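Put the Baskets in the Budget

Every April I get the same kind of email. Somebody has been given money for a robot, usually a pair of arms, and they want me to look over the shopping list before it goes to purchasing. I like these emails! I like shopping lists, I like spending other people's money, and I have strong feelings about the bottom third of the page, where the cheap stuff lives.

Or where it should live. Most lists I see have two lines for arms, one for grippers, one for a computer, and then something called "misc." with a number next to it that was obviously picked to make the total come out round. The last one had misc. at 300 dollars. That was supposed to cover a table, lights, walls, cables, spare fingers and everything the robot was ever going to pick up. I wrote back and asked what the robot was going to pick up, and the answer was "we'll find some things around the lab."

I've worked that way, so I'm not throwing stones. My first setup was two arms clamped to a desk by a window, and the props were whatever people left in the kitchen. A mug would be there in the morning and gone by lunch (someone was drinking out of it). The desk got moved twice. When we wanted to go back and rerun a task from a month earlier, we couldn't, and I spent the better part of an afternoon going through a dish rack looking for a particular bowl.

So my argument is a boring one, and I'm going to make it anyway: buy the place and the props with the same care you buy the arms, and buy them at the same time.

Start with the place. I'm a big fan of the small enclosed cell made out of aluminum extrusion. People outside the field see one and think it looks like a shop fixture, and people inside the field sometimes think it's overkill for tabletop work. I think it's the best money on the page. You bolt the arms to a rail at the front and they stay where you bolted them. You put up plain walls, and now the background is the same in every recording, no matter who walks past in a red sweater. You get somewhere to hang things. When we priced ours at Rindora, I budgeted 1,000 for the frame, the walls and the floor surface, and I had to defend it in a meeting where the arms themselves got waved through in under a minute. That still bugs me a little.

Then the floor. Pick a surface and stay with it. Please don't pick one only by how nice it looks in the catalog. Bring a lamp, put it where your lights will be, and look at the glare, from up high and also from down where a wrist camera would see it. A stone-look surface can be lovely, and it gives you a bit of pattern instead of a blank sheet, but if it shines you'll want to know that before you've glued it down. I'd also buy a spare sheet on day one. Ploria, the supplier we used, dropped our pattern from their range and I ended up matching it by eye from three different samples.

Now the props, my favorite part. I give new groups a line of 500 for this and tell them to use all of it. They always think it's too much. Then they go shopping and find out how fast it goes, because you don't want one napkin, you want a stack of the same napkin. You want the same cutlery in a box on the shelf for the day the fork goes missing. You want baskets and trays in a couple of shapes and colors, so that "put it in the container" is a task with a choice in it. And please buy cloth. Groups love buying blocks and cups, things that keep their shape, and then they put cloth off until later because it's a pain. It is a pain! A napkin folds differently every single time and it takes two hands to do much with it. If you've just paid for two arms, though, what exactly were you planning to do with the second one?

My favorite two-arm job is setting a table, or one corner of it: a napkin folded up with the cutlery tucked in. The whole kit costs less than lunch. I'd rather watch a group struggle with that for a season than see one more tower of cubes.

The other thing that gets left out is wire management (sorry, I know). Arms come with cables and wrist sensors come with more cables, and every one of those has to bend with the arm without snagging on the thing you're trying to grasp. Sleeving, clips, a few printed brackets, spare connectors. On our last order that came to 296, and I had people ask whether it could wait for the next round. It could not. A snagged cable costs you a morning, and you lose that morning over and over until somebody buys the clips.

I had a long back-and-forth with a planner at Javach who disagreed with all of this. Their view is that the arms are the thing that's hard to get approved, so you ask for the arms and pick up the rest out of petty cash as you go. There's something to that – I've seen a proposal get picked apart over a wire rack while the big number sailed by. My answer is to stop listing the rack by itself. Call it the workcell, give it one price, and attach the breakdown on a second page. The Cortés lab did it that way and had their baskets up on the wall before the arms had even shipped.

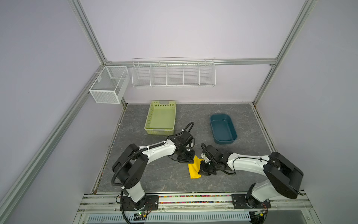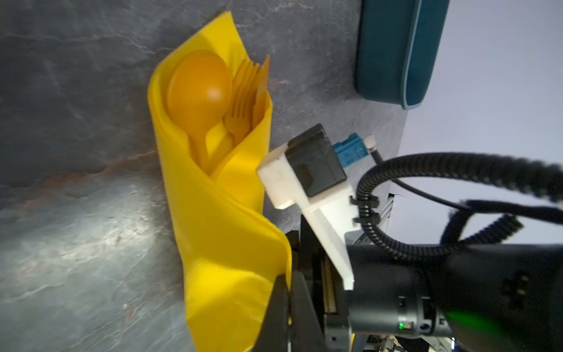 Yellow napkin work in the cell. The cutlery is in the second photo.

If you're writing your list right now, go down to misc. and delete it. Write out what you'd put there, item by item, with quantities, then double the napkins. Send it to me if you want a second pair of eyes. I'll probably tell you to buy another basket.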